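Clulham Bench Rules Pack
Robot Cells and Benches > Safety and Setup > Rules and Checklists

In stock. Ships flat in a card sleeve. Item 291.

Hi, Povilas Grigaitė here. I wrote most of this pack, so I get to write the page for it too! The Bench Rules Pack is a set of printed cards and matching files that you keep next to (or load into) a two-handed robot bench. It covers who may start a run, what has to be clear before the hands move, how the stop is checked, and how you write down a run that went wrong. I started it because every bench I visited had rules, and most of them were on a sticky note.

What you get:
24 laminated cards, letter size, punched for a ring
The same cards as editable files
A run log pad, 100 sheets
A layout sheet for your own bench, plus one for your simulated bench
One year of card updates by email

The cards are short on purpose. A rule that needs a second page gets cut or gets split, and Dzintra Vītola (she edits everything I write, bless her) is far stricter on this than I am. Each card has the rule, the check, and a box for initials. I use a fat marker on mine and it wipes off fine with a bit of alcohol.
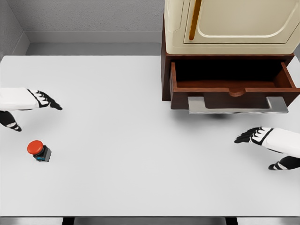

Card 7 is the one I get the most email on, so let me go through it. It's the reset card, and it says the bench gets put back to a written start state before each run, in simulation as well as on the real table. "Tidy" is not a start state. You have to name every part that can move and say where it is. Take a drawer task with two hands and a push button: I want the drawer line to say open or closed, and if it's open, I want the next line to say empty or list what's inside. Then the hands, left and right on separate lines, clear of the table or touching it. Then the button, with its spot on the layout sheet. A red button on a black base looks a lot like a stop button to a new person, so if yours is a task prop, the card makes you write "PROP" beside it and write down where the real stop is. Please do this one even if you skip half the pack!

Card 8 goes with it and covers the gap between the sim and the bench. Anything in the sim layout that changes gets a new layout number, and the old logs keep the old number. I once mixed two layouts in a batch of 3,000 runs and spent most of November sorting it out — so yes, that card is personal.

Does it fit my bench?
The cards don't care what brand of arm or hand you run. They've been used with the Dogar two-arm table and with our own Pridance bench, and the editable files let you swap in your own part names. If you run the Driria log tool, the run log columns are in the same order as its entry form, so you can type straight across.

Is this a safety standard?
No. It's good working practice, written down. You still need a proper risk assessment for your cell, and you still have to follow whatever rules apply where you are. Card 1 has blank lines for the names of those documents and the person who keeps them. Fill it in first.

Can I copy the cards?
Inside your own site, as many as you like. The log pad is sold separately too, in packs of ten (that's 1,000 sheets, and busy labs do get through them).

What changed in this version, 2018-05-11:
Card 7 now has separate lines for left and right hands
Card 12, stop check, moved from weekly to start of shift
Card 19 reworded — "nearby" is now a distance you fill in yourself
Bigger initials boxes

If you already own the pack, the new cards are in your email. Print those four and pull the old ones off the ring. Questions about a card can come straight to me through the contact form. Put the card number in the subject line and I'll find it faster.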